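Subject: Re: [teleop-users] hand-guided or remote for the fruit task?

Nesma Ouazzani wrote:
> We have 114 demos of the bowl task on the Mestum arm, all hand-guided,
> and the policy still squeezes too early. Is it worth starting over with
> remote control, or should I just collect more of the same?

Don't throw the 114 away, but I would do the next batch by remote control. When you hold the wrist and push it into place, you feel the fruit through the arm and correct without thinking. None of that ends up in the recording. With the remote you only have the camera view to go on, and so does the policy later.

We did 400 demos this way at Ceko, oranges in and out of a bowl on a kitchen counter. The slow part is the last inch, when the gripper is over the fruit and you have to decide whether it is lined up. New operators tend to stop there, back off and try again. Keep the retries if they end in a clean grasp. Drop the ones where the operator gave up.

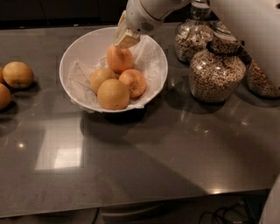
Bouchra Mahrous wrote to me off list that she would cut the pauses too, anything over 12 frames with no motion, or the arm learns to hover. I agree with her on that. She also mixes both kinds of demo in one set and tags them by source, so you could still use what you have.

Two other things. Line the bowl with paper for part of the set — it changes the look of the inside and it moves when you touch it. And start the fruit in different spots, some in the bowl and some loose on the counter.

What rate are you logging the gripper at? Ours was set too low for the first month and the closing looked like a jump.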